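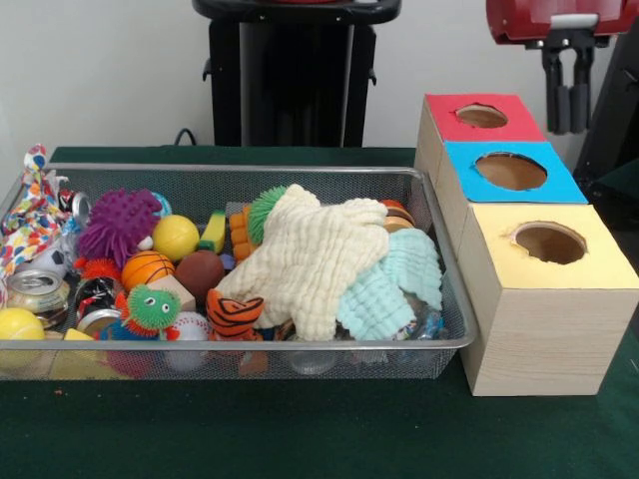
Do Yard Signs Vote? Sign Counts and Results in the Parkari Council Special Election

Project report, Local Government seminar
Submitted 2026-03-08

Summary

Our group set out to learn whether the number of campaign signs on a street says anything about how the people on that street vote. Parkari gave us a good chance to find out when a seat on the city council came open and a special election was called for February. There were two candidates, one open seat, and a part of town small enough to cover on foot. The candidate with more signs lost. We had predicted the opposite in our proposal, with some confidence, and the proposal is attached so that the reader can enjoy it too.

Background

Special elections for council seats don't draw a crowd. The only debate was held in the gym at the Mohammadi Community Center, where the moderator had to stop twice so the scoreboard could be unplugged. The issues were parking, the bus loop, and whether the city should sell the old water department lot. Both candidates were against selling the lot. Each accused the other of being against it for the wrong reasons.

Since neither candidate ran with a party label, and neither had held office before, voters had little to go on besides the mailers and the signs. This made signs more interesting to us than they would be in a bigger race. We refer to the candidates by the color of their signs, Blue and Orange, because our instructor asked us to leave names out and because everybody in town was doing it anyway.

Earlier reading for the course suggested that signs have a small effect on name recognition and not much effect on anything else. We read this in the fall. Our proposal does not reflect having read it.
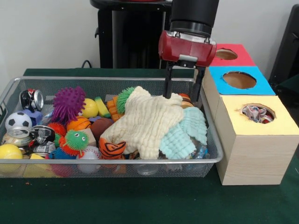 The area covered

We picked the two voting precincts on the east side, which the county calls 3 and 4 and which residents call Alero and "past Alero," after Alero Avenue. Together they hold around 600 houses, plus the apartment buildings by the tracks. Precinct 3 is older, with front yards and porches. Precinct 4 has newer houses with an association that limits signs to one per yard and says so on a sign of its own.

Apartments were a problem from the start. Nobody in an apartment building has a yard. A few people put signs in their windows, and we argued for most of one meeting over whether a window sign was a yard sign. We decided to record them separately and leave them out of the main count. One member of the group still disagrees and asked that this be noted.

Method

We walked every street in both precincts once, in pairs, in the week before the vote. Each pair had a clipboard and a phone with Plota, the mapping app the department licenses. Every sign was entered as a point with its color and the side of the street. We did not knock on doors or talk to residents, although residents talked to us. Most wanted to know if we were from the city and when the leaves would be picked up.

Some rules we made up as we went along:

A double-sided sign counts as one sign.
Two signs for the same candidate in one yard count as two. (This mattered a good deal at one corner house in precinct 3.)
A sign lying flat counts if it is readable from the sidewalk.
Signs on public land do not count, which meant deciding where public land began. The strip between the sidewalk and the curb took up a full page of our notes and we ended by leaving it out.
Real estate signs do not count, even when the agent is using the same shade of orange.

State law keeps campaign material at least 100 feet from the entrance of a polling place. We did not include the area next to the polling place at the school, as both campaigns treated that line as a goal to get as close to as possible, and we thought it would skew things.

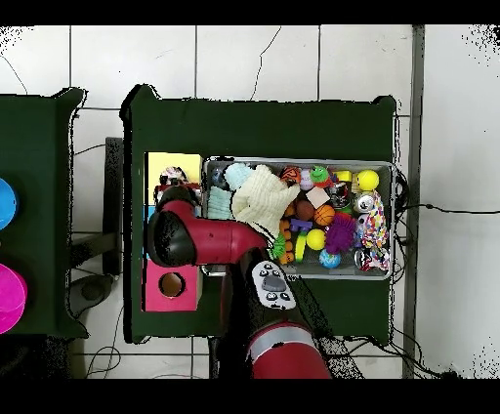
Results

We recorded 257 signs on private property. Orange had well over half of them in precinct 3 and a narrow lead in precinct 4. On the Plota map, the east side looks like a pumpkin patch. Anyone driving through in the last week would have bet on Orange, and at least two of us did, with snacks as stakes.

The county reported 827 ballots from the two precincts combined. Blue carried both of them. The lead was comfortable in precinct 4 and thin in precinct 3, and Blue went on to win the seat.

We looked next at whether streets with more signs at least leaned toward the candidate on them. Here we ran into the fact that votes are reported by precinct and not by street. We had known this, in the sense that it was on the county website. With only two precincts to compare, we can say very little about the link between signs and votes, apart from the plain fact that the leader in one was not the leader in the other.

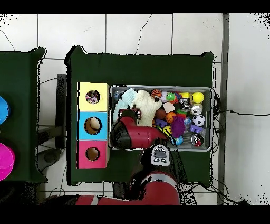 Boxes with round holes next to a bin of toys on a green table.

Discussion

There are a few possible reasons for the gap. The Orange campaign may have spent its money on signs while Blue spent it on mail. Public filings would settle this, but the final reports were not out when we finished. Early voting could matter too: people who mailed a ballot before our count may have taken their signs down, or never bothered with one. The apartments probably matter most. They hold a lot of voters and almost no grass.

It is also possible that a yard sign shows how one household feels and how friendly that household is with whoever was handing them out. The corner house in precinct 3 had more signs than the rest of its block and presumably the usual number of voters.

Limits of the study

One count, one week, one race. Each street was walked by one pair, so nothing was checked by a second set of eyes except for Alero Avenue, which two pairs covered by mistake. Their totals differed by three. We used the higher one and have since been told we should have gone back.

What we would do differently

Start earlier, and count at least twice, so that changes could be followed. Include window signs from the beginning. Choose a race with more precincts. Look at how votes are reported before deciding what to compare them with.

Both campaigns were asked for the number of signs they had handed out. Blue's office sent a figure the next morning. Orange's sent a link to request a sign.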